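Zatent Bench Rules Pack for Shared Robot Workspaces

Home > Safety and Good Practice > Printed Packs

Item: Bench Rules Pack, second edition
Made by: Zatent
Format: spiral-bound handbook, wall cards, sign-off sheets
Availability: in stock, ships from our Ronthorpe warehouse

If you have ever walked into a room where people and robots share the same desks, you'll know that the machines usually come with plenty of paperwork and the desks come with none at all. The arm has a manual as thick as a phone book. The table it works over, the cables under that table, and the laptop somebody left on it overnight are all covered by a note taped to the door, if you're lucky. The Bench Rules Pack is our attempt to fill that gap in plain words, and we've been very touched by how many of you wrote in after the first edition to tell us what we'd left out. (Quite a lot, as you'll see below!)

The handbook is written for teams that teach robots everyday handling jobs: picking up, putting down, opening, closing, passing things from one hand to the other. It assumes ordinary office furniture and ordinary objects, and it assumes that your people are busy and will read it standing up.

What's in the pack

1 spiral-bound handbook with wipe-clean covers
4 wall cards
3 pads of sign-off sheets
2 blank cards for your own house rules

What the handbook covers

The opening chapter is about clearing and setting a bench before any powered movement. It deals with where the stop button goes, who is allowed to reset it, and how far loose items should be kept from the working area. We don't print one distance for everybody. Your own risk assessment sets that, along with the robot maker's instructions, and the chapter gives you a page to write it down and sign it.

After that comes the part we get the most mail about, which is handling by people. A robot that learns from human hands will learn the sloppy habits along with the good ones, so the handbook asks everyone on a team to agree on how a thing is held before the first take. For flat items such as laptops, trays and books, our house rule is one hand to each side, lid closed, and a short pause with a firm grip before the item leaves the surface.

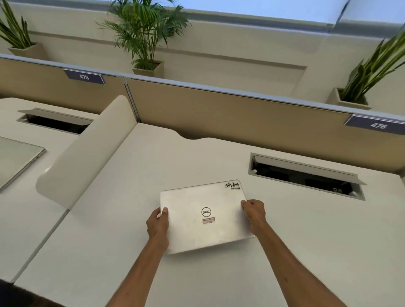
We also ask that cables be unplugged and tucked away first, and that any cable opening near the working area be listed on the setup sheet as open or shut. Either is fine with us. What causes trouble is a mix, where the morning team works with the lids down and the afternoon team works with them up, and then somebody spends December trying to work out why the results don't match. Fumiko Kikuchi, who wrote this chapter, wanted a whole page on cable lids and we talked her down to half. She has since been proved right, and the second edition has the full page.

Later chapters take in labeling of desks and stations, what may and may not be stuck on equipment, looking after personal belongings, breaks for tired wrists, and how to write up a near miss without making anyone feel foolish. There's a good long section on handing over between shifts too — please don't skip it, it's the one we use ourselves.

What it doesn't do

The pack does not replace the safety standards that apply to your robot or the law where you work, and buying it won't make a cell compliant. Please have a qualified person look over your setup. We're always glad to talk about how the sign-off sheets can sit alongside a risk assessment you already have.

Fits with

The wall cards slot into Visent card rails and Hladun clip frames, and they have a punched hole at the top if you'd prefer a plain hook. The sign-off sheets fit a standard letter-size binder.

Changes in the second edition

Cable openings now have their own page. The stop button card has larger type. The handover section has been rewritten from start to finish, and the near-miss form is down to a single side. If you own the first edition, write to us with your order number and we'll send the new cards at no charge.

Page last updated 9 Jul 2022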